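Semel Wrist Kit - demonstration recording for small arms
Isteston Workshop Supplies / Teaching & Recording / Semel range 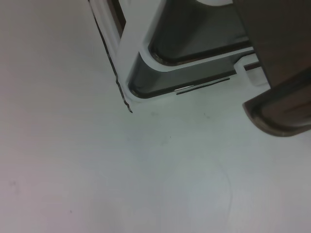 We started putting the Semel together after one too many afternoons spent guiding an arm through the same little job, only to find at the end that half the recordings were no good to anyone. The arm had done its part, and so had the person at the controls, but the overhead view had lost the fingertips behind the wrist every time they came down near the bench, and a learning system can't pick up much from a part of the job it never sees. So the Semel puts a small camera right at the wrist, and everything else in the box is there to make the recording side of things less of a chore.

You'll be glad to hear it is a fairly simple bit of gear. The camera clips to a bracket, the bracket bolts to the wrist plate, and one cable runs back along the arm to the recorder. On the recorder there's a big button for start and stop, and a smaller one beside it for throwing away the take you've just made (you will use the smaller one more than you expect, and there's no shame in it). Each take is saved as its own folder, with the pictures and the arm's joint readings lined up by time, so you're not left matching them by hand after tea.

What's in the box
Wrist camera with fixed-focus lens
Semel bracket, bolts and hex key
Recorder with power supply
Cable, 400 cm, with 11 cable clips
Foot switch
Printed setup guide

The foot switch was a late addition and has become our favourite part. If you're guiding the arm with both hands, reaching over to press a button leaves a funny little pause at the front of every take, and those pauses get learned along with everything else. Tap with your toe and away you go.

A few words on making good recordings

Plain, pale bench tops are kind to the camera, and they make the outline of most objects easy to pick out. Shiny and see-through plastics are harder work, so do include plenty of them if that's what your arm will be handling later on. Move the object between takes, turn it, let it sit near the edge of the view now and then. We find that people new to this tend to set everything back in exactly the same spot, very neatly, and then wonder why the arm is lost when the job is a hand's width to the left.

For a single pick-and-place job we suggest starting with 70 takes, training on those, and seeing where the arm goes astray before you record any more. Our own sample set, called Painemal, has 3407 takes across a good mix of household and workshop objects, and a copy comes on the recorder for you to practise with. You're welcome to mix your own takes into it.

Fit

The standard bracket suits the Oline two-finger gripper in both sizes. For other grippers, send us the bolt pattern of your wrist plate and we'll tell you whether the adapter will do - it often will, with a washer or two. Please don't overtighten the bracket bolts, as they go into aluminium.

Spares and extras
Adapter plate, sold separately
Longer cable, made to order
Replacement foot switch
Lens cloths, pack of two

Orders that reach us before 2 pm leave the workshop the same working day. If the colour of your bench or the lighting in your room is giving you grief, write to us and attach a take or two, and we'll happily have a look.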